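2025年7月19日

# Cernura发布塑料软包装废弃物压实封存作业规程第二版,并开放批次登记系统Storkeo

Cernura今日发布《塑料软包装废弃物压实封存作业规程》第二版(以下简称"规程"),同时向社区回收点、学校和小型商户开放配套的批次登记系统Storkeo。规程适用于清洁、干燥的家庭源塑料薄膜及软包装在回收点内的分拣、压实、装瓶、称量和暂存,不适用于医疗废物、农药包装、含油容器及任何沾染化学品的塑料。

第二版自发布之日起生效。按第一版登记的批次继续有效,无须重新称量,但转移出原登记点时须补录密度值。

## 背景

软包装多为多层复合结构,常见组合包括聚乙烯与聚酯、聚丙烯与镀铝膜。层间分离成本高,单件质量小,在混合回收流中容易缠绕分选设备,多数地方最终随生活垃圾进入填埋或焚烧。对没有薄膜回收渠道的小型回收点而言,将材料压实后装入容器暂存,可以减小占用体积,避免散失进入水体和土壤,并保留日后集中处理的可能。

第一版规程只规定了最低填充质量,没有规定密度。试行期间,各登记点使用的瓶型不同,同一质量对应的压实程度差别较大,部分瓶体在堆码后出现侧壁凹陷。第二版改以密度为主要验收指标,质量仅作为原始记录保留。

## 主要技术变更

### 密度

装瓶密度按净填充质量除以瓶体标称容积计算,单位为克每升,结果取整数。验收下限为每升400克。低于下限的瓶体不得入库,可以开瓶补压一次,补压后仍不合格的,取出材料重新分拣。

净填充质量为封盖后总质量减去空瓶及瓶盖质量。空瓶质量应在装填前实测,不得引用同型号瓶体的历史数据。

### 材料准备

1. 薄膜应清洗并晾干。目视有水珠、油渍或食物残留的,退回清洗工序。
2. 较大的包装袋剪成条状后再装填。剪切产生的碎屑须收集并装入同一瓶体,不得扫入下水口。
3. 纸张、金属、玻璃、木屑及可生物降解材料不得混入。标称可堆肥的薄膜按可生物降解材料处理。
4. 硬质塑料件如瓶盖、牙刷柄等,单件任一方向尺寸大于瓶口内径的,不予接收。

### 压实

压实棒端部应为圆头,直径小于瓶口内径。装填时沿瓶壁旋转加压,每装入一层压实一次。底部先装入柔软薄膜,填满瓶底凹槽后再装入其他材料。使用手动杠杆压机的登记点,应在压机底座加装限位环,以免瓶体受偏心载荷。

### 封盖与标识

封盖前瓶口留出空隙,不得使填充物顶起瓶盖。标识采用耐磨油性笔直接书写于瓶体,或使用内衬标签。标识内容包括批次号、净填充质量、密度和装填完成月份。批次号由Storkeo生成,不得手工编造或重复使用。

### 暂存

瓶体应避免阳光直射。紫外线会使聚酯瓶体逐渐脆化,因此露天存放须加遮光覆盖物。堆码时瓶体水平放置,层数上限为9层,底层与地面之间设隔板。暂存区应与热源和明火分开,并按当地消防要求配置器材。

规程不授权将瓶体用于任何承重结构。拟用于花坛围边、坐凳等非承重用途的,登记点应另行填写用途变更单,并保证瓶体可以完整取出。

## 登记系统Storkeo

Storkeo用于记录每一瓶体从装填到转移的状态。系统由Gollorix开发并维护,Cernura负责验收规则和数据字典。每条记录包含下列字段:

- 批次号
- 登记点代码
- 瓶体标称容积与空瓶实测质量
- 封盖后总质量
- 系统计算密度
- 材料类别及占比(由登记点估填)
- 状态:待验收、已入库、补压、退回、已转移

系统在提交时自动计算密度并与下限比对。数值明显超出物理合理范围的记录会被锁定,须由登记点复称后解锁。已入库记录不可删除,更正以追加条目方式进行,原值保留可查。

网络条件不稳定的登记点可以使用离线表单。离线表单应在联网后5日内上传,逾期上传的记录标注为"延迟",不影响验收结果,但不计入当期汇总。

公开数据以登记点为最小单位,不显示装填人信息。汇总文件为逗号分隔格式,字段说明随文件一并提供。

## 试行情况

第二版草案于今年5月在Bukhari试点区试行。试点使用该区现有的回收间,没有新增场地。试行期间共登记瓶体400个,全部按草案的方法称量并录入Storkeo。

试行反馈主要集中在以下方面。其一,电子秤未预热即使用,读数漂移,正式版增加了开机稳定和零点检查的要求。其二,草案要求按聚合物种类分瓶,登记点难以凭目视区分,正式版改为按外观分为透明薄膜、印刷薄膜和镀铝薄膜。其三,部分瓶体标签遇潮脱落,正式版取消了外贴纸质标签。

试点未对瓶体的长期老化作出结论。老化观察仍在继续,结果将在后续版本中说明。

## 称量设备要求

称量设备分度值不大于一克,并具备去皮功能。登记点每次开始称量前,应使用标准砝码进行单点核查,核查结果记入Storkeo设备日志。核查偏差超过一个分度值时停止称量,设备重新校准后方可恢复。设备应置于水平、无振动台面,避开风口。

多人轮流操作时,由同一人完成同一瓶体的空瓶称量与封盖后称量。

## 适用限制

压实封存属于暂存手段,不等同于回收再生。登记点不得以登记数量替代减量或再生利用数据,也不得据此对外作出"零废弃"或"塑料中和"等声明。当地具备薄膜回收渠道的,应优先交由该渠道处理。

Cernura不对登记瓶体发放补贴,不收购瓶体,也不就登记数量签发任何形式的可交易凭证。

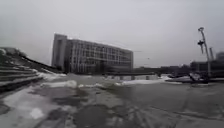
## 获取方式与过渡安排

规程全文、离线表单及数据字典可向Cernura索取,免费使用,允许在注明版本号的前提下复制和翻译。登记点代码由Cernura审核后发放,申请时须提交暂存区平面图、称量设备型号和责任单位名称。

已持有第一版代码的登记点沿用原代码,首次登录Storkeo时补填设备信息即可。

## 关于Cernura

Cernura从事社区尺度固体废弃物管理规程的编制与数据核验,工作范围包括软包装暂存、厨余分拣和回收点计量。

## 关于Gollorix

Gollorix提供面向小型回收点的登记与称量数据软件,负责Storkeo的开发、托管和技术支持。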